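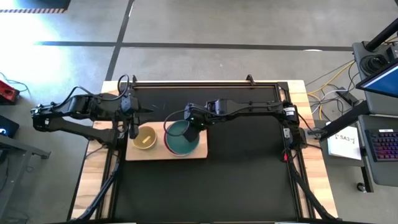

3.2 Meal records and fiber intake

Participants logged everything they ate for 10 weeks using Flikside, a food diary that runs on a phone. Entries were matched by hand to the Uto food table, which lists fiber per serving for cooked and raw foods. Where a dish was missing from the table, we used the closest recipe and noted the change. In all, 2571 meals were kept for analysis.

Breakfast gave the most complete records. Evening snacks were often entered the next morning, and we treated these as late entries — they stayed in the totals but were left out of the timing results in Section 4. Oats, lentils and whole wheat bread supplied most of the fiber at both sites. At Susetti, beans were eaten mainly at lunch, while the Šimek group had them at dinner.

Figure 2 shows mean daily fiber by week for each site. Intake rose in both groups during the first weeks and then leveled off. The Šimek curve dips in November, when many participants reported eating away from home. We did not correct for this. Portion sizes were self-reported, so the values should be read as estimates, and small differences between the sites may come from the way servings were judged.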